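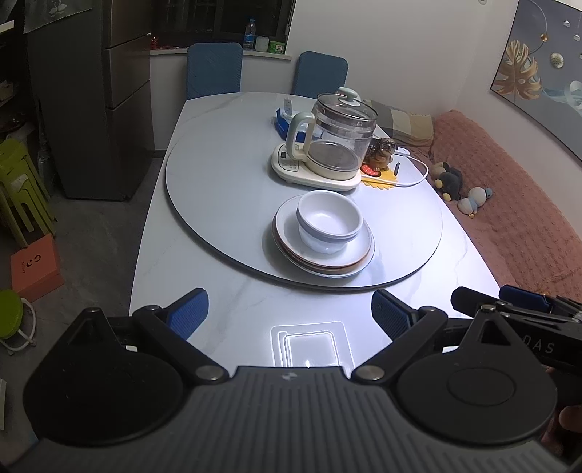
Jadon dining table with white lazy Susan, set with plates, bowls and a glass kettle.

Jadon Dining Table with Lazy Susan
Item no. 2112
Sold by Skilix Home, Urodstead

The Jadon is a family dining table with a white, marble-patterned top and faint gray veining. A large round lazy Susan with a dark rim sits on top and holds the things that stay out between meals. In the photo it carries a stack of plates and a stack of bowls, with a health kettle on its base, a tissue box and a coaster nearby.

The turntable lifts off. It is not screwed or glued to the table, and you can order the table without it. If you already own a turntable, measure the base before you order. The turning part should clear the table edge on every side so that people still have a place to put a plate.

Using a kettle on the turntable
A corded kettle can stand on the lazy Susan, but the turntable should not be spun while the kettle is plugged in. Leave enough slack in the cord and keep it away from the side where children sit. Unplug the kettle and let it cool before turning. Keep power strips dry and away from the soup.

Seating
The table works with chairs, a bench or both. The room shown has two blue chairs at the far end and a bench along the right side, with a pink textured blanket over it and a cushion. Chairs, bench and soft goods are not included. The Horobets bench is sold separately and can be ordered in the same delivery.

Cleaning
Wipe with a soft damp cloth and a drop of dish soap, then dry. Do not use scouring powder, steel wool or bleach. Tea and soy sauce should be wiped up the same day. Lift the turntable off every couple of weeks and wipe under it, as crumbs collect around the bearing. Do not put the turntable in the dishwasher or hold it under the tap.

Delivery and assembly
The table ships in 2 boxes, with the turntable packed in the smaller one. Assembly takes two people around 1 hour. Bolts and a hex key are in the bag taped to the underside of the top. Check the top for chips before you put the legs on, and keep the packaging until you have done so.

Local delivery goes out on Wednesday. Returns are accepted unassembled and in the original boxes.

Warranty: 5 years on the table, 2 years on the turntable bearing.

Spare parts and bearing replacements: ask for Hryhorii Didenko at the service desk.
Orders and delivery times: Nhyira Tetteh, Urodstead showroom.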